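Re: [online-teaching] peer review in week 3, anyone made it work?

Quick one, between classes. Quoting the bit I'm answering:

> We're running the Wenby short course again and enrollment is at 418.
> Last time hardly anyone finished the peer review step. Do you make it
> count for the grade, or leave it optional? Also wondering if 4 reviews
> per person is too many.

Yes, too many. We did 4 the first year at Rilitz and people just pasted "good job" into every box. Dropped it to two, much better comments. Not perfect.

Grade — we count it, but only a little. Pass/fail on whether you did it, no points for quality. Tried scoring the quality once and the complaints ate my whole December.

Other stuff that helped:

1. Open the review window the same hour the assignment closes. Any gap and they wander off.

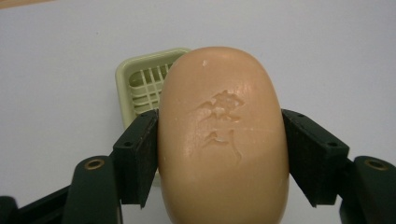 2. Give them three questions to answer, not a blank box. Ours are on the course page, feel free to steal them.

3. Show one finished review before they start. A middling one is fine, a really good one scares people of.

What I can't help with is the matching. Gement does it automaticly and it doesn't know who has gone quiet, so some poor person always gets two reviewers who left in week 1. We had 538 signed up last round and I ended up fixing the leftovers by hand in a spreadsheet. Pasting the top of our review page so you have the wording.
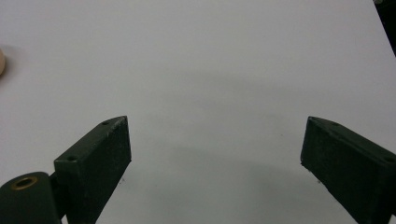 Page last changed: December, 4:18 pm

Read both pieces all the way through before you write anything. Then answer:
What is the main point, in your own words?
Where did you get lost?
What would you like to read more about?

The Hong section uses the same page but with a longer deadline, they have a lot of night shift people. Ask on their list if you want numbers, I dont have them.

Got to run, class at 2.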